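**Packed lunch tastes like nothing by noon -- is it me or the box?**

Posted by Itsuki Ichikawa

I've been packing my own lunch since May and I keep running into the same thing. I cook on Sunday evening, taste it, love it, and then at my desk the next day it's so flat I end up buying chips from the machine in the lobby. Rice and beans is the worst one. I use a Zenska box with 3 compartments, and I eat at the keyboard with email open (I know, I know). Do I need more salt, or a better box, or what? I really don't want to give up, the sandwich place downstairs has gotten so expensive!

**Haruto Tsuji**

Oh, I went through this exact thing at my old job in Peselby! Two fixes that worked for me.

First, cold food needs more seasoning than warm food. Taste it straight from the fridge before you pack it, and if it's dull, add a squeeze of lemon or a spoonful of pickles. I cook small red beans, the adzuki kind, and I weigh them dry so I quit making a giant pot I'm sick of by Wednesday. Rinse them after cooking and dress them while they're still warm -- they soak up so much more that way.
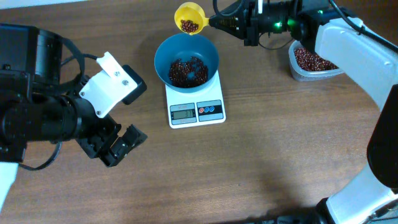

### The desk part

Second, please close the email. I started eating by the window with a real fork and a cloth napkin, and the same leftovers were suddenly kind of great. I also finish sooner and snack less at four. Your box is probably fine, although if the lid leaks between compartments your crunchy stuff is going soft, and that would bug me more than the salt.

**Panagiotou59**

Get a thermos jar. Fill it with boiling water for ten minutes, dump it out, put hot food in. Mine is an Inton and I've had it forever. Never had a box with compartments so can't help you there.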